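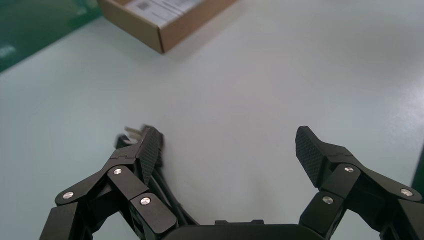 Labeled carton on a work table

Waltholm Flat Shipping Cartons, Single Wall

Brown corrugated cartons for parts, books, printed matter and other items that lie flat. They ship folded and are sold in bundles of 40. Each carton is made up by hand and closed with one strip of tape along the top and one along the bottom.

The top panel is plain, so a standard shipping label goes on without crossing a seam. Labels are not included. For repeat orders to the same address we suggest the Flundilport label roll, 100 per roll, listed under Packing Supplies.

Details
Material: single wall corrugated cardboard
Color: brown, unprinted
Sold as: bundle of 40
Load limit: 12 lb per carton
Closure: tape (sold separately)
Recyclable: yes, remove tape first

Ordering
Orders placed before noon leave the warehouse the same working day. Pallet orders of 2000 cartons or more are quoted separately and need a delivery address with a loading dock. Write to Iraís Lozano in trade sales with the quantity and ZIP code.

Storage
Keep bundles flat and off concrete floors. Damp board loses stiffness and tape will not hold well on it. Leave the strap on until the bundle is needed.

Returns
Unopened bundles can be returned with the packing slip. Opened bundles are accepted only if the board is damaged or the wrong size was sent. Please keep the outer wrap until you have checked the contents.

Customers also order
Chong paper tape, 2 inch
Latine kraft void fill
Waltholm double wall cartons

The double wall version is back in stock in November.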